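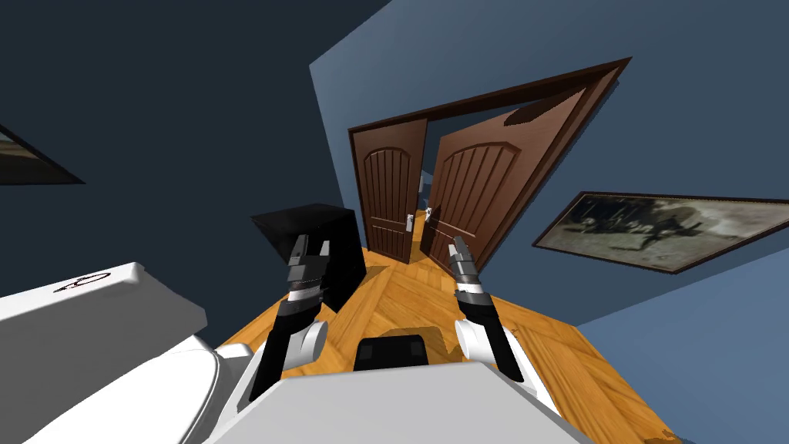

Double doors in reddish brown with lever handles, set in a dark brown frame over parquet.

Print this article
E-mail this article

THE DOOR THAT STICKS IN AUGUST
Wood movement, grain direction and the limits of a coat of varnish

By Andor Balogh
January 18, 2024

A board is never finished moving. It gives up water to dry air and takes it back from damp air, and it changes size each time. The change is small along the length of the grain, larger across the growth rings, and largest in the direction that follows the rings. Joiners call the last two radial and tangential movement. Most of the details in a traditional door exist to deal with them.

The quantity that matters is moisture content, expressed as the weight of water in the wood divided by the weight of the same wood fully dry. A freshly cut log can hold more water than wood by this measure. Most of that water sits in the hollow cell cavities and leaves without any effect on dimension. Shrinkage begins when the cavities are empty and the cell walls themselves start to dry, a condition known as the fiber saturation point. From there down, the board gets narrower with each point of moisture lost.

Indoors, wood settles toward a balance with the air around it. Relative humidity sets most of that balance and temperature sets a little of it. In a heated house in winter the balance point is low. In the same house in summer, with the windows open, it is noticeably higher. A door that was planed to fit in October, when the heating had just come on, may bind at the lock side by the following summer. The hinges are usually blamed first.

The Gristton joinery shop has hung doors in older houses for over 50 years, and its job cards make dull but useful reading. Each card lists the species, the moisture reading at delivery, the reading at hanging, and the clearance left on each edge. Callbacks are written on the back. The cards for doors that came back have one thing in common more often than any other: the door went from the truck to the hinges on the same day.

The usual remedy is acclimation. The door is left in the building, off the floor on battens, with air on both faces, until two readings taken some days apart agree. Standing it against a wall is poor practice. One face then dries faster than the other, and the door bows toward the dry side. The bow may come out when both faces reach the same moisture content, or it may not, depending on how much stress was set into the wood when it was dried in the kiln.

Frame and panel

A solid slab of boards glued edge to edge will behave as one wide board. If it is the width of a door, the seasonal movement is enough to jam it in the opening or leave a gap that shows light. Frame-and-panel construction breaks the problem into parts. The vertical stiles and horizontal rails are narrow, so each contributes little movement across its own width. The rails run with their grain horizontal, and wood barely changes along the grain, so the overall width of the door is governed mainly by the two stiles.

The panel fills the space between and is held in grooves without glue. It is free to grow and shrink inside the frame. The groove must be deep enough that the panel stays captured at its narrowest and does not bottom out at its widest. A panel made in dry winter conditions needs more room left in the groove than one made in summer, and shops that cut every panel to one size all year see the result as split panels or opened joints. 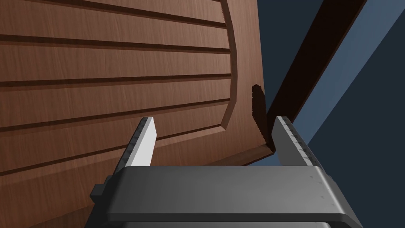
Painters cause a separate fault. When finish runs into the groove and cures, it bonds the panel to the frame. The panel then shrinks against the bond until something gives, commonly along a glue line or an old check in the wood. A milder version leaves a strip of bare, lighter wood at the edge of the panel in winter, where the finish stopped at the molding. Finishing the panels before assembly avoids both.

Choice of cut

Quartersawn stock, cut so that the rings meet the face at close to a right angle, moves less across its width than flatsawn stock from the same log. For many species the tangential figure is close to double the radial one. Quartersawn boards also stay flatter, as the two faces shrink by similar amounts. They cost more, the log yields fewer of them, and they are narrower. A sensible compromise is to use quartersawn wood for the stiles, where straightness matters most, and flatsawn wood for the panels.

Species matters too, though less than sales literature suggests. Larix, the genus that takes in the larches, is dense for a softwood and is used for outside doors in cold regions. It moves a fair amount and is prone to twist when the tree has grown with spiral grain. No amount of care at the bench corrects spiral grain. Boards have to be picked over and the bad ones sent to shorter work.

Kiln practice has improved the average board and has made bad boards harder to spot. The Hajdu mill, which supplies Gristton with most of its hardwood, ends each kiln run with a conditioning stage in which moisture is put back into the outer layer of the boards. The purpose is to relieve the stress left when the shell dries ahead of the core. A board that skips this stage can read correctly on a meter and still pinch the saw blade when it is ripped. The mill checks by cutting a fork-shaped sample and watching whether the prongs close.

What a finish does

Varnish, oil and paint slow the passage of water vapor. None of them stops it. A finished door follows the seasons late and with the sharp peaks removed, which is worth having, but over a full summer it will get close to the size an unfinished door would reach. The benefit depends on coating all six sides. The top and bottom edges are the ones most often left bare, and exposed end grain takes up moisture far faster than any face does.

At Meltwood, a block of old apartments refitted in 2000, the inside doors were supplied with finished faces and raw edges. The bottoms were trimmed on site to clear new flooring and were not sealed afterward. Of the doors on the ground floor, 9 had to be rehung. When they were taken down, the lower rails read 5 points wetter than the upper ones. The fix was to dry the doors flat indoors, seal the edges with two coats, and hang them again with the original clearances.

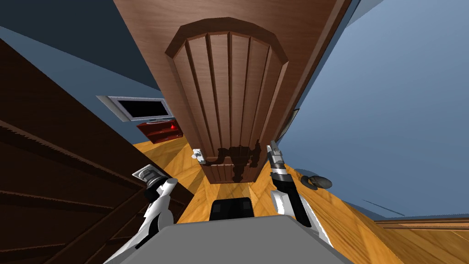

A paneled door in dark reddish brown, with vertical grooves in the raised panel.

Clearance is the last line of defense and the cheapest. The side gap should be set according to the season and the meter reading, with more left on a dry door than on a wet one. The lock edge is planed to a slight bevel so that the inner corner clears the frame as the door swings. Planing a door in midsummer until it swings freely is the common mistake. By winter the gap is too wide, and wood cannot be put back on an edge.

For a door already binding, the order of checks is short. Tighten the hinge screws and look for sag. Read the moisture content at the top, middle and bottom of both stiles. Look at the top and bottom edges with a mirror for bare wood. If the readings are high, seal the edges after the door has dried, and leave the plane in the drawer until the heating has been on for a few weeks.

E-mail this article
Print this article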